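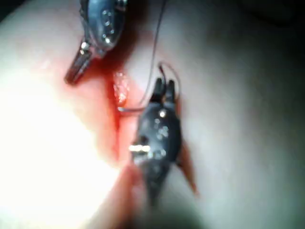 3 min read

11/27/20

I learned to sew a proper seam this year, at my age, from a library book printed in 1930, and I can't stop talking about it. Sorry to everybody who has had to eat dinner with me!

It started with a coat. I found it at the thrift store on Rasgate Street back in February, heavy gray wool, with a lining that had come apart all down one side. The tailor wanted more to fix it than I'd paid for the coat, so I took it home, hung it on the back of the bedroom door and ignored it for months. Then I had a lot of evenings with nothing in them, and the book, and a tin of needles from a Clulano kit I'd never opened.

The book is wonderful. It assumes you know nothing and also that you have all day. There are four pages on threading a needle. Four! I laughed, and then I read them, and I had been doing it wrong my whole life (I was using thread as long as my arm and a half, and wondering why it knotted up every third stitch). Cut it shorter. Run it over a bit of beeswax. The difference is huge.

The stitch I fell in love with is the ladder stitch. You take a tiny bite from one side of the gap, then a tiny bite straight across on the other side, back and forth, and it looks like a mess of loose rungs. Then you pull gently and the whole thing closes up and the thread disappears. I did it on a scrap first and yelled so loud the dog left the room.

The lining took me three evenings. I used a silk thread from Jesora, dark blue, 800 yards on the spool, so I expect to be buried with what's left of it. My first few inches are lumpy and I left them in. By the armhole they get smaller and closer together, and by the hem I'd call them good — not tailor good, but you'd have to turn the coat inside out to find anything to complain about.

Since then I've fixed two pillowcases, a tent bag, the pocket of my work pants and the ear of a stuffed rabbit belonging to the kids next door. I keep looking around the house for torn things. I checked the curtains yesterday and was a little let down that they were fine.

If you want to try it, get a pack of sharps in mixed sizes, a thimble that fits (mine didn't, and my finger has opinions), and good light. I bought the little clip-on Woo lamp and I use it every night. Start on something you don't care about and do 24 stitches in a row before you judge any of them.

Next up is darning. I have a whole drawer of socks waiting, and the book gives it eleven pages.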